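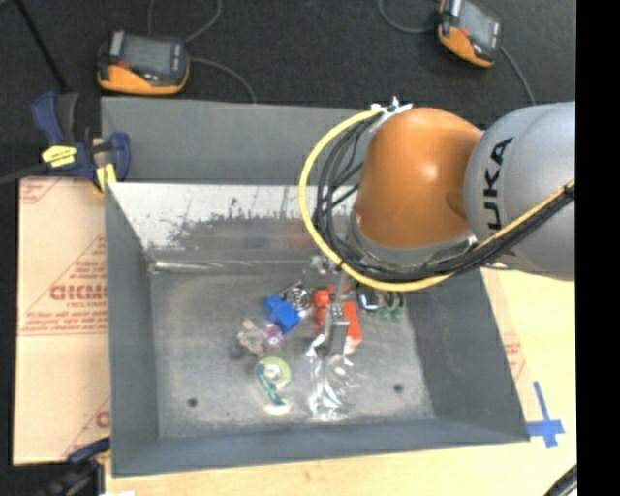 Junk Drawer 1, Robot Arm Nearly 1

LANDEDTHORPE — The chore that will decide whether robots belong in your house is, according to the people who spent most of October on it, emptying the junk drawer.

Washing dishes gets the attention, and folding shirts gets the applause, but the Landedthorpe office of Rarulari, which tests automation gear for store owners and home goods chains, has settled on something closer to real life. Its Heffernan trial asks an industrial arm to take small, unrelated things out of a metal bin one at a time and put each where it belongs. A tape dispenser goes with the tape dispensers. A scrap of clear packaging goes in the trash. A person doing this job can also eat a sandwich.

Results went out to member stores this week. In 2,200 attempts, the arm got hold of one item, and only one, 2,010 times. That is a better record than most of us can claim with a bag of baby carrots. The report calls it "encouraging for regular goods with firm sides," a phrase that covers blocks, small boxes and very little of what anybody keeps in the kitchen.

The remaining 190 attempts make for livelier reading. In 148 of them the gripper closed on clear plastic wrapping, or tried to, or closed on the air next to it. Crinkled plastic gives off glare, the bottom of a metal bin gives off more, and software that is looking for the edge of a thing can end up reaching for a reflection. The report spends four pages on this. It spends a paragraph on cost and refers readers to a price list that was not attached.

Speed is the other sore spot. Rarulari won't publish seconds per item until a second round is finished, but it does allow that a stock clerk at the Urnow hardware store, given the same bin and no instructions, was done and back at the register before the arm had finished its first pass. The clerk did put two things in the wrong place. The arm, to its credit, was slow and mostly right.

Store owners in the group have been asking about sorting since spring, when returns began piling up in back rooms faster than anyone wanted to go through them. A bin of returns is a good match for the trial: things out of their packages, packages without their things, and tape on all of it. One member store asked in writing whether the arm could also do the floor. It is bolted down, so no.

For households the news is thinner. An arm of this kind weighs more than the dishwasher, wants a sturdy table and trails a good deal of cable, and it does its best work when the bin is held firmly in place with clamps. Few kitchens are set up that way. The report suggests that a home version would need to be "lighter, quieter and more tolerant of drawers," and leaves the matter there.

There is some real progress in the numbers all the same. Last year's round used bins stocked with identical wooden cubes, and the arm's success with those led to a fair amount of cheering and one cake. Going from cubes to clutter is a big step, since clutter overlaps, rolls, and hides behind other clutter. Testers expected the score to drop by half, and it held up much better than that. They also expected tape to be the worst of it. Rolls of tape gave the arm hardly any trouble, and the thin packaging they come in gave it plenty.

The next round will put a matte liner in the bottom of the bin to cut down on shine, and will add soft items, beginning with socks. Rarulari says it will also try a second gripper with wider fingertips. Stores that want a bin of their own returns included can send one to the Landedthorpe office, labeled, with nothing sharp, leaking or alive in it. The rules are specific on the last point and do not say why.

Until then the junk drawer stays with its current staff, who are unpaid and behind schedule.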